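Ronora Shared Desks - FAQ

When can I get in?
Door code works from 7 am. Code changes every January, check your email.

What does a desk cost?
20 a day, pay at the front. Monthly passes: ask Nusrat Satti.

Is there a printer?
Yes, second floor. 3 free pages a day, after that you buy credit. Paper jam? Leave it, tell Nusrat. Please dont pull.

Can I bring a guest?
One at a time, sign them in. Meeting room has to be booked.

Wifi keeps dropping?
Forget the network, rejoin. Still bad, move away from the stairwell.

Can I leave stuff overnight?
Lockers only. Anything left on a desk goes in the lost and found box, kept till the end of the month.

Do you have office supplies and food?
Basic supplies yes, put them back after. Fruit is free, first come. Coffee is in the kitchen, rinse your own mug. Wipe up crumbs pls, we had ants in teh summer.

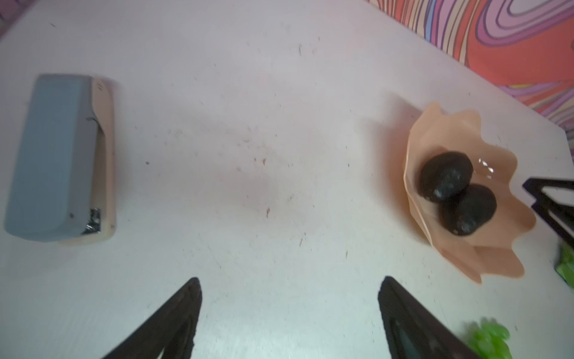
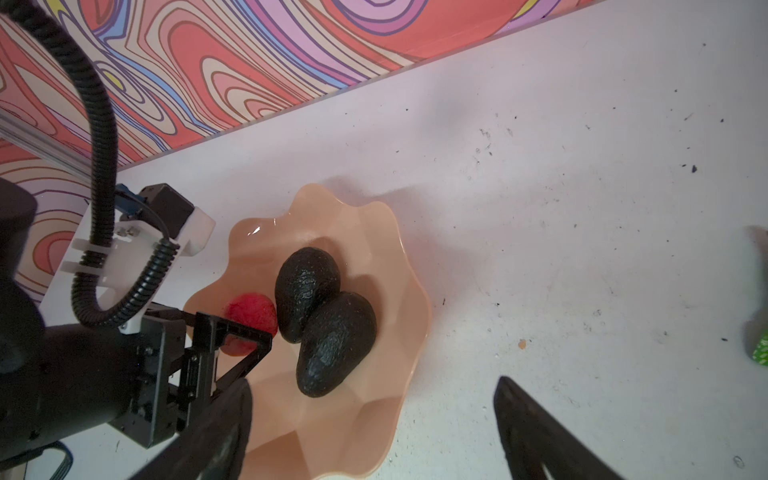 Stapler (first photo), fruit bowl with avocados (second).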